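The Stool That Saved My Shoulders

For most of my working life I gave massages standing up, and I was smug about it. Sitting was for the end of the day! Then my right shoulder started waking me at 2 in the morning, and a colleague at the Lengyel clinic (where I rent a room three afternoons a week) rolled her own stool across the hall and told me to try it for neck work.

I hated it. It was a saddle stool, a Nistonano, and for the first week my hips complained more than my shoulder ever had. But by the second week I'd noticed I wasn't hunching over the face cradle anymore, and my thumbs weren't doing all the work my body weight should have been doing. So I went shopping.

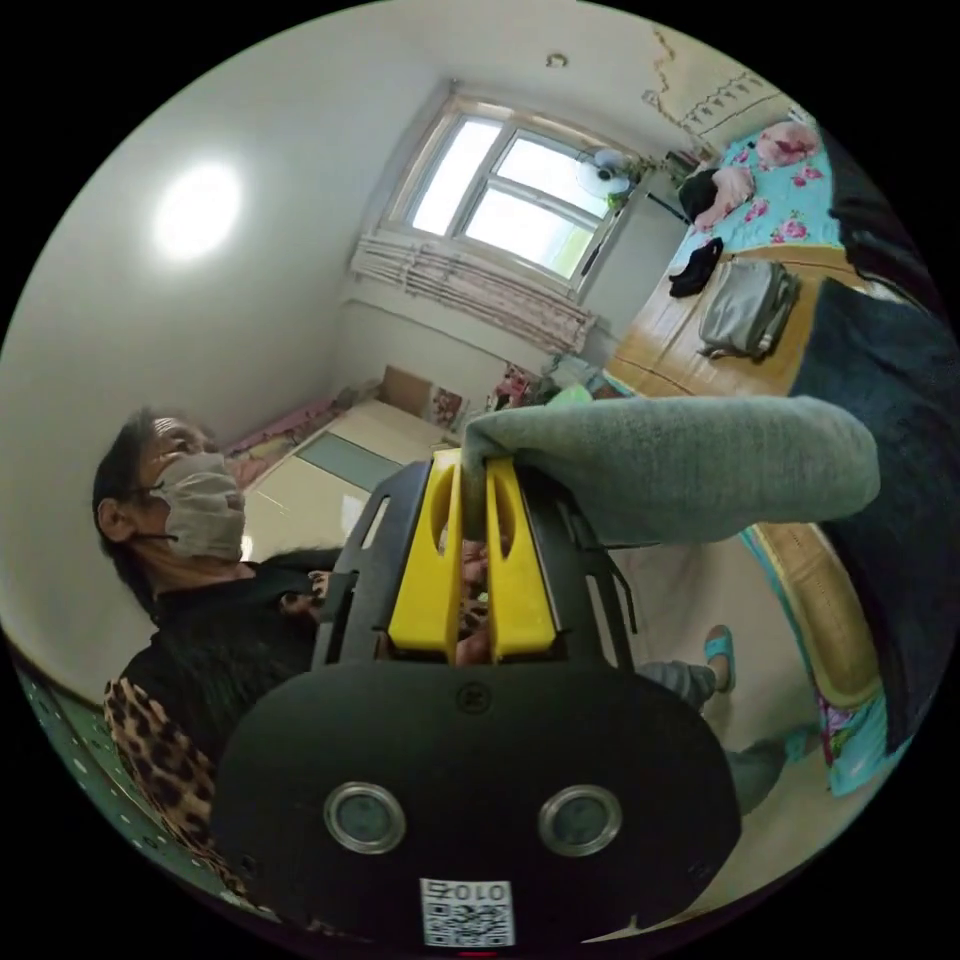
A word about price, which is where I got stuck. You can get a round stool for $80 and it'll be fine for a while. Mine was fine for a whole winter, until the gas lift began to sink, very slowly, always in the middle of a session. There's no graceful way to stand up and pump a lever while someone is half asleep under your hands. I replaced it with a Wemis saddle at $152, and that one is still going.

What would I look for now? Casters, first. Hard plastic wheels sound like a shopping cart on tile, so get the soft rubber kind. Then the height range. Most stools come with a standard lift, and if you're short like me (or you keep your table low for deep work) you want the short one. Measure from the floor to your table top, sit down on something at home, and see where your elbows land. I skipped that step and had to pay return shipping on a perfectly good stool.

Tilt is a matter of taste. I like the seat tipped forward a little, and I know therapists who lock theirs flat and never touch it again.

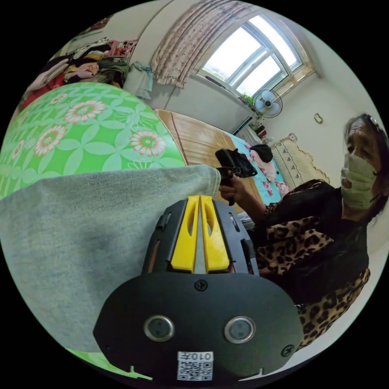 Backrests I could take or leave. I tried the fancy Tranus with the swiveling chest support, $706 before tax, and it was lovely for long foot sessions, like leaning on a fence. I just couldn't picture wiping down all those seams between clients. If you do reflexology all day you may feel differently, and you may be right!

My shoulder isn't perfect, by the way. I still stand for backs and legs, and I still overdo it in December when everybody cashes in their gift cards. But I sit for necks, hands and feet now, and I've slept through the night since July.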